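23 June 2021

Draswood workshop, second session on the short story anthology. Notes while I still remember, will tidy later.

Read-round first. 16 pieces in, 3 over the word limit (again). Told the long ones to cut the opening page and see if anyone misses it. The lighthouse story lost its whole first scene and reads much faster now. The letter-format one is still stuck, can't tell who is writing to who until page 4.

Tried the dialogue exercise from the March meeting. No tags, two speakers, one wants to leave. Gave them 30 minutes, too long, half the room was chatting by the end. Do 20 next time and read out straight after.
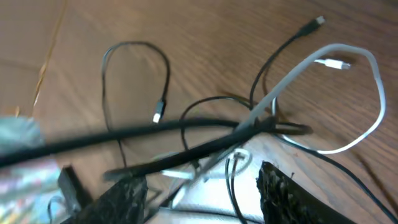

Proofs from Brarkwood: gutter margin too tight, page numbers missing on the chapter openers, and they've swapped the curly quotes for straight ones in the poems only. Sent back with a list. Mutiso quote for the print run came in lower but they want final files sooner, need to check wether that includes the cover.

Title still not settled. "Predach" keeps coming up as it's the village in four of the stories, but a reader won't know how to say it. Park it.

To do
- chase missing bios, 27 words max each
- running order, don't put both ghost stories togther
- ask about ISBN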